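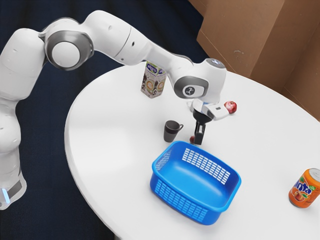 3 min read

I came home from supper at Alletti wanting to make their pasta myself, and it has taken me most of the winter to get it anywhere near right. My first piece of advice is to save a good mugful of the cooking water before you drain the pan - I still forget, and then stand there muttering at the sink.

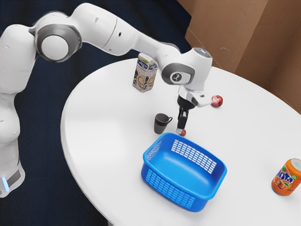 Stir it in a splash at a time, off the heat, and give each splash a chance to disappear before you add the next. My friend Gönül Yaman grates her cheese very finely and lets it sit out for a bit first, and I must say hers never goes stringy! If yours does, a spoonful more of the water and a brisk stir will usually bring it round. Warm the bowls too, if you remember.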